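Clear bins or solid ones for small craft bits on a shared table?

Hitside
We have a big butcher-block table that gets used for crafts, and markers, sticks and other odds and ends end up all over it. I want to put out a few open containers. Should I get clear plastic or something solid? And how deep? The ones I have now are 7 inches deep and people have to dig to the bottom.

3 replies

Nistar
Clear and shallow. Deep ones turn into junk bins. Ours are 2 inches deep and you can tell from standing height what is in them. They cost a little more than the solid kind at my store but not enough to matter. Don't bother with lids if the table is used every day. We bought lids and they are in a drawer.

I keep the tub toward the far side of the table so the front stays open for working. Only a couple of things go in each one, such as something pink-orange and a thin green stick, and you don't have to move anything to see both.

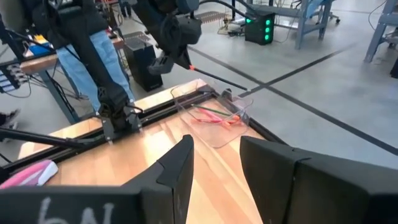
Slaoui
Any old box works. I use shoe boxes.

Barusska
Agree with Nistar on clear, but check that the bottom is flat. Some of the cheap tubs have a raised middle and round things roll to the sides. Wash them in warm soapy water and skip the scrub pad, it leaves scratches and then they look cloudy. If the tub slides on the wood, put a piece of shelf liner under it. I cut mine 7 by 15 inches but measure your own first. For long sticks, get the tub longer than the stick so it can lie down flat.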